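Greifervergleich Gakska

Der Greifervergleich Gakska (auch Gakska-Reihe oder kurz Gakska) ist ein Prüfverfahren für Zweifingergreifer an zweiarmigen Tischrobotern. Verglichen werden Fingerformen, Kameraanordnungen und Steuerungen anhand von Handgriffen aus dem Küchenbereich. Das Verfahren geht auf einen Entwurf der Ingenieurin Widad Issa zurück und wurde zunächst für die Greifer Ceven und Sido verwendet.

Aufbau

Die Versuche finden auf einer schwarzen Tischplatte in einer mit dunklem Stoff verhängten Einhausung statt. Der Stoff hält wechselndes Tageslicht ab, das in früheren Versuchen die Bildauswertung gestört hatte. Zwei Arme sind an gegenüberliegenden Seiten des Tisches befestigt und teilen sich den Arbeitsraum in der Mitte. Eine Kamera blickt von oben auf die Platte. Gesteuert werden beide Arme über den Regler Ngô, der auch die Fingerkraft begrenzt.

Als Greifgut dienen Spielzeuglebensmittel, kleines Küchengerät und Behälter. Die Auswahl soll flache, runde, dünne und sperrige Formen abdecken. Dünne Stiele und flache Scheiben gelten als schwierig, weil die Finger dabei nahe an die Tischplatte oder an eine Behälterwand geführt werden müssen.
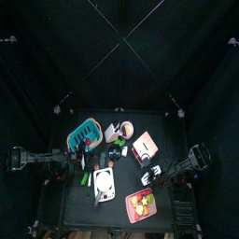
Durchführung

Ein Durchgang besteht aus 12 Aufgaben. Dazu gehören das Ablegen von Besteck in einem Korb, das Umsetzen einer Pfanne, das Aufnehmen eines Deckels am Knauf und das Einsammeln von Scheiben von einem Schneidebrett. Jede Aufgabe ist auf 90 Sekunden begrenzt. Fällt ein Gegenstand vom Tisch, wird der Versuch als Fehlversuch gewertet und nicht wiederholt.

Die Anfangslage der Gegenstände wird vor jedem Durchgang verändert. Einige Aufgaben verlangen beide Arme, etwa wenn ein Behälter festgehalten werden muss, während der andere Arm etwas hineinlegt. Gewertet werden Erfolg, Dauer und die Zahl der Nachgriffe.

Ergebnisse

In der ersten Reihe wurden 1.512 Einzelversuche ausgewertet. Ceven schnitt bei Stielen und Griffen besser ab, Sido bei runden Teilen. Bei flachen Scheiben lag die Erfolgsquote beider Greifer unter 56 Prozent. Eine zweite Reihe mit schmaleren Fingerspitzen begann im April; sie verbesserte vor allem das Aufnehmen vom Schneidebrett, verlängerte aber die mittlere Dauer bei schweren Gegenständen.

Der Wechsel der Kameraposition wirkte sich weniger stark aus als erwartet. Eine zusätzliche Kamera am Handgelenk half vor allem beim Greifen an Behälterrändern, wo der Arm der oberen Kamera die Sicht nimmt.

Kritik

Bemängelt wurde, dass Spielzeuglebensmittel leichter und formstabiler sind als echte Lebensmittel und die Ergebnisse daher nur eingeschränkt übertragbar seien. Issa verwies dagegen auf die bessere Wiederholbarkeit. Offen ist bislang, wie der Verschleiß der Fingerbeläge in die Wertung eingehen soll.

Siehe auch

Ceven (Greifer)
Sido (Greifer)
Ngô (Regler)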